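最后一班渡船

我在Povolden的渡口卖票，是从那年春天开始的。票房很小，只能放一把椅子、一个电炉和一个铁皮钱箱。窗户朝着河，冬天的时候风从窗缝进来，我用旧报纸把缝塞住，春天再把报纸拿出来。前一位卖票的人退休了，他把钥匙交给我的时候说，左边的抽屉要先往上抬，再往外拉。他没有说别的。

河的对岸叫Gestach。两个地方的人说同一种话，可是他们都说对方有口音。我是外国来的，两种口音我都听不出来，所以两边的人都对我很客气。

渡船早上五点半开第一班，晚上九点开最后一班。船上最多能坐三十四个人，还可以放自行车，汽车不行。船是绿色的，油漆每两年刷一次，刷的时候停船一个星期，大家就坐长途汽车绕到上游的桥，要走一个多小时。那个星期所有人都不高兴。

开船的人比我大很多。他不爱说话，开船的时候听收音机，是一台Rillico牌的旧收音机，天线断了，用一段铜丝接着。船到河中间的时候，信号最好，音乐会突然变得很清楚，靠近岸边又变得沙哑。我到现在听到某些老歌，还是会在心里等着那一段沙哑的声音。

我刚来的时候，当地话说得不好。卖票这个工作对我正合适，要说的话只有几句：一张，两张，单程，往返，请拿好零钱。我把这几句话练得很熟，别人以为我什么都会说，就跟我讲很长的事情，讲他们的膝盖，讲他们的女婿，讲今年的李子为什么这么酸。我点头。回到家我查词典，第二天才明白昨天听了什么。有一次我查到了一个词，是“丧事”，我才知道那位太太昨天对我说的是她姐姐去世了，而我当时对她笑了，还说“很好，很好”。第二天她再来买票，我想向她道歉，可是我准备的句子太长，说到一半就忘了后面。她等了一会儿，拍拍窗台，说，往返。

那位太太就是我想写的人。

她每天坐下午四点的船。她穿一件深蓝色的外套，扣子扣到最上面，手里拿一个布袋。奇怪的是，她买往返票，到了Gestach却不下船。别人都下去了，新的乘客上来了，她还坐在原来的位子上，靠着右边的窗，然后跟着船再回来。回到Povolden，她下船，对我点一下头，走上台阶，往教堂那边去了。

一开始我没有发现。票房里看不到对岸的码头，只能看见船慢慢变小，又慢慢变大。是开船的人告诉我的。那天下大雨，他进来喝茶，忽然说：“她从来不下去。”我问谁，他用下巴指了指空的位子。然后他把茶喝完，就出去了。 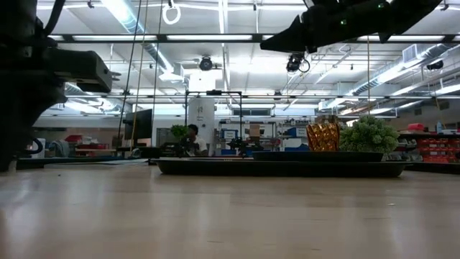
后来我开始注意她的布袋。去的时候袋子是扁的，回来的时候也是扁的。我想过很多种可能。我想她也许在等一个人上船，也许她喜欢水，也许医生让她每天坐船。我那时候一个人住，晚上没有事情做，就想别人的事情。我住的房间在面粉仓库的楼上，墙是白的，窗外有一棵很老的椴树，晚上树叶的影子在墙上走来走去。我买了一个本子，把新学的词写在左边，把白天看见的事写在右边。右边写得越来越多，左边越来越少。

五月，镇上贴出了通知，说要造一座新桥，就在渡口下面一点的地方。其实桥的事情大家说了很多年，没有人相信。可是通知贴出来不久，河边就来了卡车，运来很长的钢梁。工人们住在学校后面的空地上，早上也坐我们的船。他们手很大，给我的硬币总是热的。

桥一天一天长出来。先是两岸各有一个灰色的墩子，后来河中间也有了。开船的人要绕一点路，船程比以前长了几分钟。他把收音机的声音开得大了一些。

有一天，四点的船快开了，那位太太还没有来。开船的人看看我，我看看台阶。按照规定，船要准时开。他弯下腰去检查缆绳，检查了很久，那根缆绳我看没有什么问题。后来她从台阶上下来了，走得很急，一只手扶着栏杆。她到窗口的时候喘得说不出话，我已经把票撕好了。她把硬币放下，其中有一枚是扣子。我没有说，把扣子放进抽屉里，自己补了钱。

第二天我把扣子还给她。她看了看，低头找自己的外套，笑了起来。我第一次看见她笑。她说，这不是这件衣服的，是我丈夫的衬衫上的。她把扣子放在手心里看，又说，我还以为丢了呢。

那天她没有马上上船，站在窗口跟我说了几句话。她说得很慢，我想是为了我。她问我从哪里来，我说了。她问我那里有没有河，我说有，比这条大很多，从这边看不清那边的人。她想了想，说，那怎么喊人回来吃饭呢？

我不知道怎么回答。我说，我们打电话。

她很认真地点头。

夏天来了，河水变浅，岸边露出石头，孩子们在石头上晒毛巾。码头上的木板很烫，我把门开着，用一块砖顶住。四点的船上人多，有时候她右边窗口的位子被人坐了，她就站在旁边，也不说什么，等那个人自己觉得不舒服，站起来让给她。她坐下来，把布袋放在膝盖上，脸转向窗外。

我有一个休息日，第一次决定自己坐船到对岸去。我在Povolden住了好几个月，卖了那么多张到Gestach的票，自己却没有去过，说出来有点不好意思。我选了四点的船。她看见我，把布袋往自己这边挪了挪，让我坐在她旁边。

船开了。开船的人没有回头，可是我觉得他知道我在。

从水上看，两个镇子都不一样了。我看见了我的票房，很小，很旧，屋顶上有一只鸟。我看见面粉仓库，看见那棵椴树的顶。她一直看着前面。快到对岸的时候，她用一根手指轻轻敲了两下玻璃。

岸上有一排房子，其中一座的墙是黄色的，楼下是面包店，招牌上写着Ní Chonaill。这个名字我不会念，我问她，她念给我听，我跟着念了三遍，她说差不多了。她说开店的人很多年以前从很远的岛上来，现在已经没有这家人了，店卖给了别人，可是招牌没有换。面包也还是那种面包，黑的，里面有葛缕子。

“楼上，”她说，“左边那个窗户。”

窗户关着，窗帘是白色的，没有什么特别。我等她往下说。船靠了岸，碰到轮胎，震了一下。大家站起来，推自行车的人先走。她没有动。我本来是要下去的，我想去看看镇子，也想买那种面包，可是我也没有动。

回去的路上她才讲。她讲得有些乱，我也有一些词不懂，下面的话是我后来自己整理的，可能有错。

她年轻的时候在那座黄房子的楼上住。他在Povolden的锯木厂做工，每天下午下了工，坐四点的船过来。她在左边的窗口等，看见船过了河中间，就把水烧上。船靠岸，他走过来，上楼，水正好开。后来他们结了婚，搬到了Povolden这边，住在教堂后面。住了很多年。去年冬天他不在了。她收拾他的衣服，收拾厨房，把他的鞋子送给了邻居。都收拾完了，到下午四点，她不知道做什么好。她想起来，这条路他走了那么多次，她自己却总是在窗口那一头，没有从船上看过那个窗户。

“我想看看他看见的是什么。”她说。

我问她，看见了什么。

她说：“很小。比我想的小多了。人站在里面，恐怕都看不清脸。”停了一会儿，她又说：“可是他老是说，他看见我今天梳了什么头。”

收音机在河中间变得很清楚，有一个男人在唱歌，后面有手风琴。我们没有再说话。

我问过自己为什么她不下船。我没有问她。布袋的事情，我倒是问了。她打开给我看，里面什么也没有，只有一张叠好的纸，是包面包用的。她说，每天都想着，今天下去买一个面包吧，船一靠岸，又觉得明天也可以。
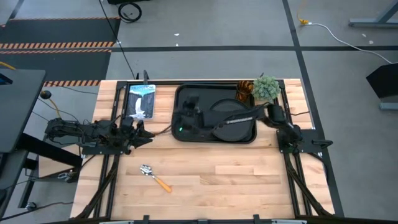 八月的时候，镇上收到了信，说桥在九月开通，渡船同时停止。信里感谢了开船的人和我，写了三百个字左右，是打印的，下面有一个蓝色的章。开船的人看完，叠成小方块，垫在收音机下面。收音机放在那里一直有一点歪，现在平了。

公司说，可以安排我去上游的水闸工作，也可以领一笔钱。我说我想一想。我的本子快写完了，我去文具店又买了一本，一样的颜色。

最后的那几个星期，坐船的人忽然多了起来。平时开车绕路的人也来了，带着孩子，带着老人，他们说以后就坐不到了。有人给船照相，有人在栏杆上刻了字，开船的人很生气，第二天用砂纸磨掉了。四点的船总是满的。我在票房里给她留一张票，压在钱箱下面。按规定不能这样做，不过那时候也没有人来检查了。

她的事情，我没有告诉别人。可是我想，开船的人是知道的，也许比我知道得早。有一回，船上实在挤，一个大个子男人坐在右边的窗口睡着了。开船的人从驾驶的位子走出来，把他叫醒，说这个座位坏了，请他换一换。那个男人站起来看看座位，座位好好的。她坐了下去。

最后一天是阴天。早上有一点雾，后来散了。镇上的乐队来吹了几首曲子，镇长讲了话，他们都在新桥那边，渡口反而比平时安静。声音从水上传过来，鼓的声音比别的先到。

四点的船，只有她一个人。工人们已经走了，看热闹的人去看桥了。我卖给她一张往返票。我的票本还剩很厚的一叠，后来也没有人来收，现在还在我的箱子里。

她说：“你也来吧。”

我说票房没有人看。她转过头，看看空空的台阶，又看看我。我把门锁上了。左边的抽屉没有关好，我也没有回去关。

开船的人解开缆绳。船离开岸的时候，水下面有一种很低的声音，从鞋底传上来，我以前坐的那一次没有注意到。桥就在我们的右边，很高，很新，有几个孩子在上面跑，朝我们挥手。她也挥手。她把外套最上面的那个扣子解开了。

船过了河中间，她用手指敲了敲玻璃，还是两下。黄房子慢慢变大。左边的窗户那天开着，有人在里面挂衣服，看不清是男的还是女的，只看见两只手臂和一件白色的东西，一上一下。她身体往前靠，额头快要碰到玻璃。

“你看，”她说，“看得出头发。”

我看了很久。我说，是的，看得出。其实我看不出来。

船靠了岸。开船的人把缆绳套好，比平时多绕了一圈，然后关掉了发动机。平时在Gestach，他是不关发动机的。一下子很静，只有收音机还在响，沙沙的，听不清是什么歌。他坐下来，从口袋里拿出烟，没有点。

她站起来，把布袋拿在手里，拉了拉衣服。跳板有一点陡，我先下去，伸手扶她。她的手很轻，指头是凉的。我们走过码头，走过一排自行车，面包店的门上有一个铃，推开的时候响了一声。

店里的女孩子正在擦柜台。她说黑面包卖完了，今天大家都来看桥，中午就卖完了，只有白的。

那位太太站在柜台前面，站了一会儿。我以为她会难过。她问，白的是什么时候烤的？女孩子说，两点。她又问，能不能切一半？女孩子说，可以。

她从袋子里拿出那张叠好的纸，打开，用手把折痕压平。纸用得太久，折痕的地方已经快透光了。女孩子说，我们有新的纸。她说，不用，就用这个。

女孩子去拿刀。她回过头来，问我那一半要不要。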